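The Lamp Left Burning: 115 Evening Prayers for Tired People
By Beverley Blackburn. Prorkell Press, paperback and hardcover

I must say first that I am not a theologian. I read devotional books in the evening, after the dishes, and English is my third language, so I need a book which speaks clearly. My friend Denise Treloar gave me this one in December, when my mother was ill, and I have used it almost every evening from then. I think a prayer book should be reviewed only after long use. It is easy to like the first ten pages of anything.

The book has 115 prayers, each on one page. On the left page there is a Bible passage and two or three sentences of explanation, and on the right page there is the prayer. The prayers are put in groups by the kind of tiredness: tired from work, tired from caring for another person, tired from grief, tired from waiting. At the beginning I found this division a little artificial. After some weeks I understood that I was opening the book always at the second group, and I did not have to search when my head was heavy. So on this point I have changed my opinion.

Mrs. Blackburn writes short. Many prayers are less than 100 words. She does not tell God what He already knows for half a page, which is a habit I have met in other books. One prayer, for the person who is sitting beside a sick bed, says only that the night is long, that the hands are empty, and that she asks for company until the morning. I copied it on a card and kept the card in my coat. I cannot judge it as literature, but I can say that I did not get tired of it.

Not everything is so strong. In the fourth group, about waiting, there are several prayers which say nearly the same thing with a different psalm above them. Also the small explanations are sometimes too sure of themselves. When she writes about Job she finishes in three sentences what my old pastor could not finish in one winter. I would prefer that she leave the question open and go to the prayer.
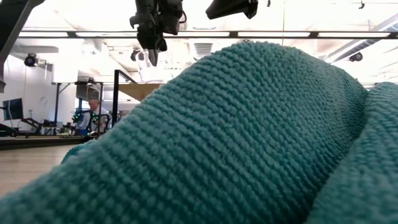
Sheila Furnival wrote to me that I am too strict about the Job page. In her reading group they used exactly this page, and it was the one that made people begin to speak, because everybody wanted to disagree with it. She thinks a short answer is useful if it makes you angry enough to open the Bible yourself. She also said that the waiting prayers are meant to be repeated, like a refrain, and that I should try to read them on following evenings and not all together.

I tried it as she advised. It is better this way, I admit, but I still think three of them could be taken out and no reader would miss them.

Now about the book as an object, because with a devotional book this matters. I have the paperback. The paper is cream and quite thick, and you can write on it with a pen without a shadow on the other side. The letters are large enough for me without my reading glasses if the lamp is good. The binding is the weak place. The book does not want to lie flat, so you must hold it open with one hand, and if you like to pray with folded hands this is not comfortable. After the spring, pages near the middle started to come away from the glue. I wrote to Prorkell and they sent a new copy without discussion, but the new one has the same glue, so I open it with care.
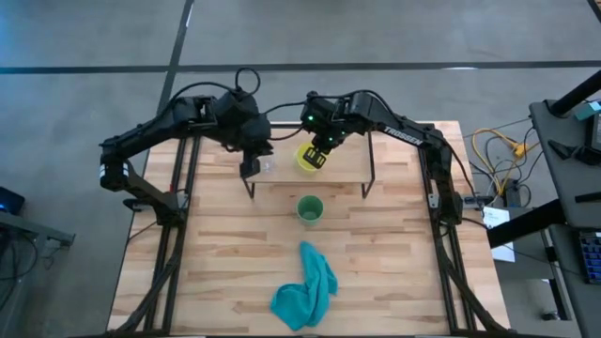 The hardcover is sewn, and Wing-sze Yen let me borrow hers for a week. It lies flat from the first day. It has also a ribbon, which I did not expect to like and then missed very much when I gave the book back. It is 39 dollars, and this is a lot of money for a small prayer book. If you are buying for your own bedside and you will use it every day, I would say to save for the hardcover. If you want to give it to somebody for one difficult season, the paperback is enough.

There is also an audio edition, read by the author. I listened to a part of it. Her voice is warm and she is not hurrying, but the pause between the passage and the prayer is too short for me. I was still thinking of the verse when the prayer was already half finished.

A last remark on the translation of the Bible passages. She uses several translations and marks them only in a list at the back, in very small print. A reader who is comparing with her own Bible will be confused at first, as I was with Isaiah. Please, in the next printing, put the name of the translation under the verse.

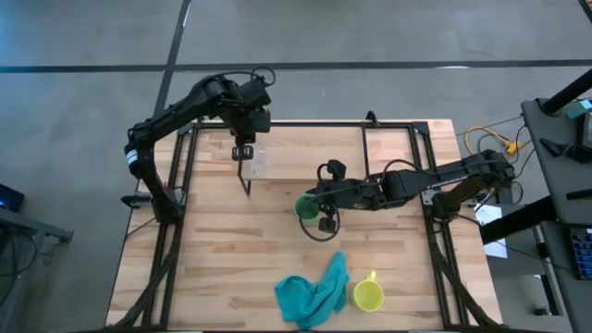 Dorothy Hebden
14 August 2025

Added after some questions I received: yes, the book can be used by two people together. My mother is now stronger, and we read it at her kitchen table, she the passage and I the prayer. The passages are short enough that she does not lose her breath. For children I would not choose it. The language is simple, but the worries in it are the worries of adults, and there are other books for the small ones.

The order of the prayers does not follow the church year, so for Advent or Lent you will need something else beside it. I use my old Cukach calendar for this.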